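Re: [pleltby-makers] Skitar fingers - slop in the linkage, and does anyone fold clothes with theirs?

Hi all,

Sorry for sitting on this one, the long weekend got away from me and then I wanted to have something worth reporting before I replied. Quoting the bit I'm answering:

> I've got the Skitar hand-held together now, trigger feels good, jaws open
> and close square on the bench. Two things bugging me. One, there's side
> play at the fingertips, enough that I can wiggle the pads with my thumb.
> Is everyone living with that or did I drill the bars badly? Two, I want to
> record something harder than blocks and cups and I was thinking laundry.
> Has anybody on the list tried soft stuff, and did the pads hold up? I'm
> using the plain flat ones that came in the Singhal pack and they skate
> off a tea towel like it's been buttered.
>
> Also what are you all doing for a work surface? My kitchen table is too
> small and my other half is over it.

Buttered tea towel is exactly right, I had the same thing! So yes, I've been on soft stuff since March, and you've drilled your bars fine. I'll take it in order, more or less. 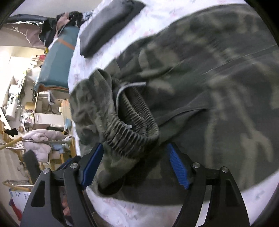

Posted by cestley_shed to pleltby-makers | May 9, 2023 | Filed under: grippers, home builds

First, the side play. Mine was dreadful to begin with. I'd bought a bag of cheap pins off the internet and reamed the holes by eye on the drill press at Cestley (that's our shared workshop, for the newer folks - come by, there's usually someone around and the kettle works). The two fingers are mirror images, linked bars on each side, so any slack at the pivots gets passed down the line and you feel all of it at the tip. I pulled everything apart, fitted proper metal pins, and put a thin washer on each side of every joint. That took most of the wobble out. I wouldn't chase the last little bit. When I did mine up really snug the trigger went stiff and my hand ached after twenty minutes, and a sore hand makes much worse recordings than a slightly loose finger does.

Don't put threadlocker anywhere near the pivots either. Ask me how my Sunday went.

Second, the pads. Throw the flat ones in the spares drawer. I'm running the ribbed ones, blue, same Singhal bolt pattern so they swap straight over. You want the ribs running across the direction you pull, and you want them fairly square to each other when the jaws close or the fabric rolls out the bottom. I had one pad on slightly crooked for a whole week and couldn't work out why everything was drifting left. A strip of paper between the jaws tells you straight away - close it gently and tug, and if the paper pivots, your pads aren't meeting flat.

Clean them too! Lint gets in between the ribs and they go slick. Old toothbrush, bit of dish soap, let them dry properly.

Now the laundry, the fun part. I started with face cloths and felt very clever, then moved to clothes and felt a lot less clever. The camo trousers have turned out to be my favourite test piece. They've got a gathered elastic waist that won't lie down flat, so you get this springy ruffled hoop where a nice straight edge ought to be, and a drawstring that wanders off wherever it likes. The pattern is hard on the camera side as well. In plain grey stuff you can find a fold by its shadow. In camo the olive blotches and the shadows look much the same at a glance, and I've gone for a "fold" more than once and pinched up a patch of print.

What's worked for me is picking up from the waistband end, going in low with the jaws well open, and closing slower than feels natural. If you grab fast the elastic bounces the cloth out of the pads. Seams are your friend, they give the ribs something to bite on. Cords are the enemy. If one gets across a fingertip as you close, let go and start the grab over, don't try to shake it loose mid-lift. I keep those takes now, for what it's worth. I used to bin them and then somebody on this list (you know who you are) pointed out that a recovery is worth having in the set.

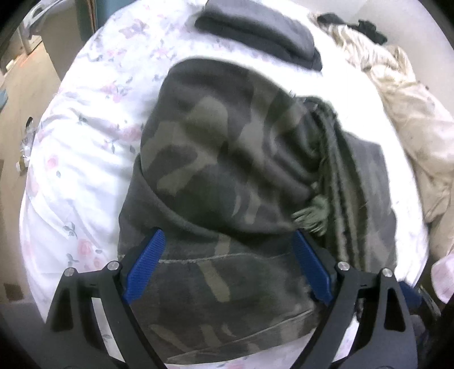

Camo folded up on the bed, cords and frayed tassel by the right-hand pad.

As for the work surface, I use the bed. It's a decent height if you kneel, it's bigger than any table I own, and the give in the mattress is a real plus, as you can push the fingertips down a touch to get under an edge without jarring the linkage. On a hard bench I was clunking the tips and knocking my pads out of line every second grab. The downside is that the sheet comes along for the ride. If you press too hard you pick up sheet and garment together, so tuck it in tight and check for creases between takes. A white sheet shows up dark clothes nicely. Watch your exposure though, the bright side of mine near the wall goes almost completely white and the printed flowers vanish.

Where I'm at with numbers, seeing as that gets asked every time: the aim was 2,000 grabs by the end of March, and I blew past it and stopped at 3,067. That's grabs, not whole folds, and a good chunk of those are the same few garments over and over, which I'd do differently. Mix your clothes up early. I got very good at one pair of trousers and then a knit jumper made a complete fool of me. I'm limiting myself to short sessions now, 7 evenings on and then a break, and my wrist has stopped complaining.

Stuff I still haven't sorted, if anyone has ideas:

The return spring on my left finger is a hair weaker than the right, so it lags when I open. I've swapped the springs side to side and the lag stayed on the left, so it's probably friction in one of the joints. I'll have it apart again this week.

Cable routing at the wrist. I've got it zip-tied along the handle and it's ugly and it catches on my sleeve. If you've printed a clip for the Skitar handle I'd love the file.

Drawstrings in general. Do people tie them off before recording, or leave them loose? I've been leaving them loose, on the theory that real washing doesn't come with its cords tied up, but I lose a lot of takes to it and I go back and forth.

I've got a spare set of the ribbed pads, barely used, and you're welcome to them if you want to try before you order. I'm at Cestley most Thursdays after tea, or I can stick them in an envelope if you send me your postal address off-list. Bring the gripper if you come, I'd like to have a feel of that trigger.

Cheers,
cestley_shed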